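Play Kitchen Questions, Answered (sort of)

Last updated January 20, 2023

I get a lot of the same emails about the play food, so I finally put my replies in one place. If yours isn't covered, write to me through the contact form and I'll get to it!

How much play food do you own?

Too much. I did one big count in October for the insurance form and got to 851 pieces, and then I found another bag behind the dress-up box. Most of it lives in storage. I only put out enough to cover one table, and I swap things when the kids get bored with them.

What should I buy first?

A burger, a fried egg, a couple of oranges and something to cook them in. I mean it, you can run a whole restaurant on that. I like a pot with a lid because lids are half the fun (on, off, on, off, for an hour). After that I'd add a few small plates in bright colors. Red and blue are the ones ours always fight over.
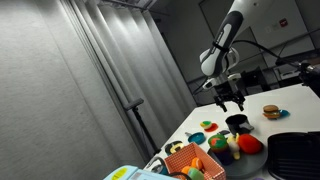 If you're shopping secondhand, go for the pans before the food. Pans get used in every single game, and a scratched one still cooks a perfectly good pretend breakfast. I got 5 for the price of a sandwich at the Pluvham swap.

Do the sets have to match?

Nope. I started with a boxed set from Anura and have been mixing in odds and ends ever since. Kids don't care if the eggplant is twice as big as the hamburger. What I do watch is size - anything small enough to go in a toddler's mouth stays out of the mix.

Baskets or bins?

Baskets, for me. I use a checkered one for fruit, and it goes right on the table with everything else so it feels like a market. Bins with lids are for the closet. The Stefanou ones stack nicely, but the lids are stiff for little hands.

Do you set the table up or leave it all in a pile?

I set it up. A big round plate in the middle with fruits and veggies on it, pans and little plates spread around it, basket up front. Takes me two minutes, and it gets a much better game going than a heap does.
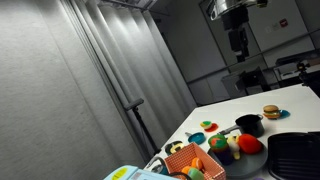 I do leave the cooking half finished on purpose, though. One thing on a plate and one thing in a pan is plenty, and then they take over and the soup has an orange in it.

How do you clean everything?

Hard pieces get warm water and dish soap, then a towel. Fuzzy or fabric pieces I spot clean with a damp cloth and leave out overnight. Please don't put the fuzzy ones in the dryer, I've lost a peach that way.

Can I borrow a set for a party?

Yes! Ask for the Fundberg box, it's the one I lend out. Two weeks' notice is great, and please count the forks before you bring it back.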